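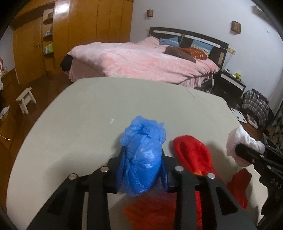 Mehwish Sethi has argued that the plastic bag should be studied as a household container first and as packaging second, on the grounds that most of its working life begins once the shopping has been put away. The argument is not universally accepted, but it has influenced the way household reuse is described in the literature on domestic storage.

Household reuse of plastic bags is the practice of keeping thin-film bags obtained from shops, markets and bakeries and using them again in the home. It takes in lining rubbish bins, wrapping shoes and damp clothing for travel, sorting small belongings, protecting stored textiles and carrying goods between households. The practice is found wherever such bags have been issued in quantity, and it has persisted in many places after their free distribution was restricted.

Terminology

In Australia the commonest form is usually called a singlet bag, from the shape of its two handles. The equivalent Canadian expression is simply grocery bag or plastic bag, although T-shirt bag is used in the packaging trade. Bags without handles, torn from a roll beside the fruit and vegetables, are known as produce bags. Heavier bags with a reinforced cut-out handle are called boutique bags in Australian retail and are generally kept longer than either of the others.

A bag kept for later use has no settled name. Surveys have variously recorded it as a saved bag, a spare bag or a second bag. The collection as a whole is often referred to by its location, as in "the drawer" or "under the sink".

Materials

Most thin carrier bags are made from polyethylene. High-density film is crisp, makes a rustling sound when handled and holds a crease, and it can be made very thin without losing much of its strength along the grain. Low-density film is softer and more elastic. Linear low-density film, introduced later, resists puncture better than either and is used for many of the heavier bags sold at checkouts.

The difference matters to reuse. High-density bags tend to split lengthwise once pierced, and for this reason are preferred for light, dry contents. Low-density bags stretch before they fail and can be drawn tightly around a bulky item. Pigment also has some effect: opaque colours, particularly white and blue, give a measure of protection against light, while transparent film gives almost none. Prolonged exposure to sunlight makes unstabilised polyethylene brittle, and bags kept on a windowsill or a verandah will eventually flake.

Compostable bags made from starch blends behave differently. They are sensitive to warmth and moisture and are poorly suited to long storage, a point which is not always printed on the packaging.

History

Paper bags, string bags and baskets were the usual means of carrying household shopping until well into the twentieth century. The one-piece polyethylene carrier was developed in Sweden in the 1960s and had become common in Australian and Canadian supermarkets by the 1980s. Its low cost allowed retailers to issue it without charge, and households accumulated far more bags than they could use.

Reuse developed without much instruction. Earlier habits of saving brown paper and string were transferred to the new material, and household advice columns of the period recommended bags as bin liners, as linings for school boots and as covers for paint brushes left overnight. Commercial dispensers followed. The Onier tube, a fabric sleeve with an elasticated opening at each end, was sold through hardware shops and copied widely by home sewers, who often made their own from tea towels.

The later history of the practice has been shaped by regulation. South Australia prohibited lightweight checkout bags in 2009, and other Australian jurisdictions adopted similar measures over the following decade. In Canada the earliest restrictions were municipal. Studies made after such measures have generally found that households continue to draw on existing stocks for some time and then begin to buy bin liners, which may be thicker than the bags they replace. The net effect on the weight of plastic used remains a matter of debate.

Patterns of use

The Tollano study, whose results were issued on 2018-04-30, is among the more detailed accounts of household reuse at a local level. It drew on diaries kept by 287 households, which recorded the second use of each bag over the month of February. Lining a kitchen or bathroom bin was the use most often entered. Carrying lunch, wrapping wet swimming gear and returning borrowed items followed. The authors noted that the month chosen fell within the summer holidays for some participants and that the entries for swimming gear should be read accordingly.

A later postal survey by Flurnance received 618 replies and asked where saved bags were kept. The kitchen was the usual answer. A smaller number of respondents named a laundry cupboard, the boot of the car or a bedroom wardrobe, and those who named the wardrobe were more likely to report using bags for clothing, handbags and shoes.

Reuse in the bedroom and in packing for travel has received less attention than reuse in the kitchen. Bags are employed to separate worn clothing from clean, to keep soles away from fabric and to hold together sets of small garments such as socks, scarves and children's hats. They are also stuffed inside boots and soft handbags to preserve their shape. Textile conservators advise against the long-term storage of wool, silk and leather in closed plastic film, which traps moisture and may encourage mould. Cotton bags or acid-free tissue are recommended for such materials.

Folding and storage

Several methods of storing bags are in general use -- their relative merits are a regular subject of household writing.

The simplest is nesting, in which bags are pushed one after another into a single bag hung from a hook or door handle. It requires no preparation but makes it difficult to withdraw one bag at a time, and the outer bag commonly fails first.

Knotting consists of twisting a bag into a cord and tying it once. The result is compact and easily carried in a pocket. Repeated knotting weakens the film at the same point and may make the bag unsuitable for liquids.

In triangle folding the bag is flattened, folded lengthwise into a narrow strip and then turned corner over corner until the handles can be tucked in. The folded bags stack neatly in a drawer. The Ciobanu fold is a variant in which the base is turned up before the strip is formed, expelling air through the handles. It is slower to learn but is said to produce a flatter packet.

Interleaving, the method used in tissue boxes, involves laying each bag partly over the last and rolling them together, so that drawing out one brings up the edge of the next. A roll of this kind may be kept in an empty wipes container or in a sleeve dispenser.

Safety

Thin film can obstruct breathing and should be kept out of the reach of infants and young children. Bags should not be used to line cots, prams or mattresses to which a child has access. Knotting a bag before it is put away or discarded is widely recommended as a precaution. Pets may also be at risk, particularly from bags that have held food.

Bags that have carried raw meat, poultry or unwashed vegetables should not be reused for food that will be eaten without cooking. Printed bags should be kept with the printed side outward where food is involved. Polyethylene softens at cooking temperatures and ordinary carrier bags are unsuitable for use in an oven or a microwave.

Disposal

Most kerbside recycling programs in Australia and Canada do not accept loose film, which winds around sorting equipment and causes stoppages. Where separate collection exists, bags are normally required to be empty, clean and dry. Torn bags may be used as bin liners for dry waste if doubled. Recovered polyethylene film has been used in the manufacture of outdoor furniture, garden edging and new bags, although contamination by paper receipts, labels and food residue reduces its value.

See also

Bin liner
Furoshiki
Packing cube
String bag
Thrift in the household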